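Home & Laundry | Features
Reading time: 4 minutes
Last updated: Fri 29 June

The quiet tyranny of the sock hanger

I own one proper coat, two decent saucepans and, at the last count, so many socks that I have stopped treating them as clothing and begun to think of them as livestock. They need feeding into things. They need getting out of things. One always goes missing near the hedge.

For years I dried them the way my mother did, laid over a radiator like rashers of bacon, and for years they came off stiff as roof tiles with a crease across the middle. Then, last November, in the week when the kitchen windows ran with water from breakfast to bedtime, I bought a clip hanger. You will know the sort of thing, a plastic ring with a hook in the middle and a lot of little pegs dangling round the edge. It looks like a chandelier for people who have given up.

Mine is a Nulow, bought from the hardware shop in Flomley, where it hung between the mop heads and a rack of seed packets. The shop also stocks the Penner, which folds in half, and the Flidis, which folds in half when you don't want it to. I have since used all three, and lent one to my sister, who has not given it back and now speaks of it as hers.

The first thing you learn is that the clip is everything. A good one has long prongs you can squeeze with cold fingers and a spring with some conviction. A bad one either lets go in the night or bites down so hard that your ankle wears the toothmarks until Thursday.
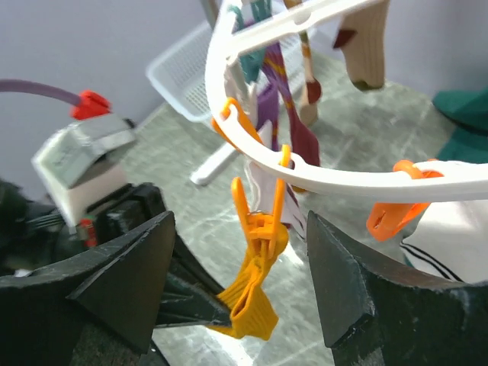
Then there is the matter of which end. The world divides into people who peg a sock by the toe and people who peg it by the cuff, and they marry each other. Toe-peggers say the cuff hangs open and lets the air in. Cuff-peggers say the toe is where the water goes and gravity should be allowed to get on with it. I was raised by the cuff and converted in my thirties, after a pair of ribbed wool ones came out with tops like a pair of bell-bottoms. I still go back to the cuff for anything thin, and I would ask you to keep that to yourself.

Pairs should hang next to each other. I know this. I have read it in two books about tidying and once on the side of a box of washing powder. What happens in practice is that you reach into the basket, pull out whatever comes up, and clip it to whichever peg is nearest, so that by the end a stripy one is next to a spotty one and their partners are on the far side of the ring, or still in the basket, or on somebody's foot.

Balance is the other thing. Load one side and the whole ring tips over like a hat on a drunk. The instructions that came with the Nulow deal with this in a single sentence, "distribute evenly", which I imagine is also what they tell people who run ferries. The Penner holds up slightly better thanks to a stiffer hook. The Flidis lists if you look at it.

Nor does anyone stick to socks. The ring goes up on the rack with the best of intentions, and within ten minutes there's a flannel on it, then a tea towel, and then something large that has no business on a peg at all and should be over the bar, where there would be room for it if the ring weren't hanging there.

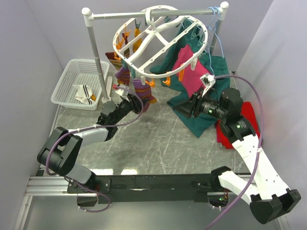

Full house: socks and cloths share the ring, with one white sock still in the basket.

I did try to be scientific. Over the winter I kept a tally on the back of a calendar, and by spring I had pegged out roughly 300 socks and lost four, against a radiator average I would rather not discuss. Two of the four were later found inside a duvet cover. One had been in my coat. The last is presumed to have gone over the fence in the March gales, and I hope it's happy.

Would I go back to the radiator? Only for jeans. The hanger has its faults: it tangles in the cupboard, it catches your hair on the way past, and the pegs swing round and clip each other out of what I can only assume is boredom. But the socks come off it soft, or softish, and the creases have gone.

My sister says hers is still going strong.

Filed under: Laundry, Small Spaces, Opinion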